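Gear Pump Maintenance on Small Oil Circuits: Notes on Wear, Clearance and Reassembly

The following item covers external gear pumps of the kind fitted to lubrication and transfer circuits up to 200 psi. Several plants in the Surkerport area have asked for a written version of the material given at the October bench session. It assumes the reader has isolated and drained a pump before and has access to the maker's drawing.

Why output drops

An external gear pump moves oil in the pockets between the teeth and the housing. The mesh in the middle closes the direct path back to the suction side. Output at a given speed depends on the size of the pockets, which does not change much over the life of the pump, and on internal leakage, which does. Leakage follows three paths: over the tooth tips, across the end faces, and through the mesh.

End face leakage is normally the largest of the three. The path is short and the full pressure difference acts across it. Flow through a flat gap rises with the cube of its height, so a face clearance that has doubled will pass eight times as much oil at the same pressure and viscosity. For this reason end clearance should be measured before any other part is condemned.

Viscosity has to be recorded along with flow. A pump that meets its figure on a cold start and falls short an hour later may have nothing wrong with it except oil of the wrong grade. Take flow readings at normal running temperature, with the relief valve confirmed closed. A relief valve that weeps will imitate a worn pump in every reading taken downstream of it.

Inspecting the gears

Clean the gears in solvent, dry them, and look at the end faces under a strong light held low. Concentric scoring indicates hard particles carried in the oil. A polished crescent on one side only points to a gear running out of square, most often from a bent shaft or uneven bolt load on the cover. Blue or straw coloring on steel means the pump has run dry, and the bushings should be replaced whatever they measure.

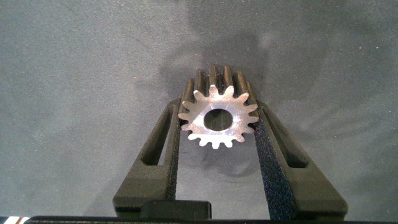 Spur gear with straight-cut teeth, end face toward the viewer.

Next check the flanks. Light polishing along the contact line is normal. Pitting near the pitch line is fatigue, and it will continue once started. Small pits on the suction side of the housing, with a rough, frosted look, are more likely cavitation, and new gears will not cure them. Check the suction strainer, the length of the inlet line and the lift from the tank before ordering parts.

Deburr with a fine stone only. Do not break the edge between the end face and the flank any more than needed to remove a raised burr. A chamfer at that edge opens a leakage path at each tooth and cannot be taken back. Files and powered wheels should stay off the bench for this step.

Measuring

Measure gear width with a micrometer at four positions and use the largest reading. Measure housing depth from the cover face with a depth micrometer, again at four positions, and use the smallest. The difference is the minimum end clearance. If the housing readings vary among themselves by more than the drawing allows, the cover face or the pocket floor is not flat, and shimming will not correct it.

Where a gasket sets the clearance, its compressed thickness must be added. Gasket material should match the original in type and thickness. Liquid sealant is not a substitute on these pumps. It adds an unknown thickness, and squeezed-out material ends up in the bearings.

Tip clearance is taken with a feeler gauge on the discharge side and on the suction side. Pressure pushes both gears toward suction, so the housing wears there first. A shallow wear track on the suction side is expected after run-in. A track on the discharge side is not expected and should be explained before the pump is closed.
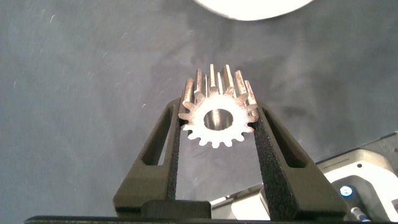 Bushings and shafts are best measured as a pair. Worn bushings let the gears move toward suction, and a new gear set fitted in worn bushings will cut its own track in the housing within a short time. If the budget covers only one item, replace the bushings and keep the gears, provided the flanks are sound. On pumps with pressure-loaded plates, check the seal behind each plate for set and for hard spots, and note which way the relief grooves face before removing anything.

Reassembly

Mark mating teeth with a paint pen before the gears come out, and refit them in the same mesh. Worn gears that have run together should not be split up or turned end for end. Coat all internal surfaces with clean system oil. Grease is acceptable for holding a seal in place but should not be packed into the pockets.

Tighten the cover bolts in a cross pattern in three stages, turning the shaft by hand after each. The drag should be even through a full turn. A tight spot that returns once per turn suggests a bent shaft or a burr. A tight spot that appears only at the final stage suggests a distorted cover or a trapped particle. In both cases open the pump again.

Fill the pump through the inlet before starting. Run it unloaded for 8 minutes, then raise pressure in steps, listening at each. Record flow, pressure, oil temperature and shaft speed once the temperature has settled.

A worked case

A transfer pump at the Skedmont site was reported at 62 percent of its rated flow. The relief valve tested tight. Tip clearance was within limits, but the end clearance was well over. The cover was lapped flat, the bushings were replaced, and the original gears went back in their marked positions. Flow returned to within the drawing tolerance at the same oil temperature. Bench time was under one shift, excluding cleaning.

The record sheet used for that job has been revised and now has separate boxes for oil grade and temperature. Older sheets should be used up or discarded by the end of the quarter.

Recent items
Choosing a suction strainer for heavy oils
Khasawneh couplings: revised alignment limits
Reading an oil sample report
Isurel shaft seals: storage and shelf life
Issue 31: relief valve bench testing

Contact the newsletter desk | Copyright Surkerport Plant Maintenance Newsletter | Back to top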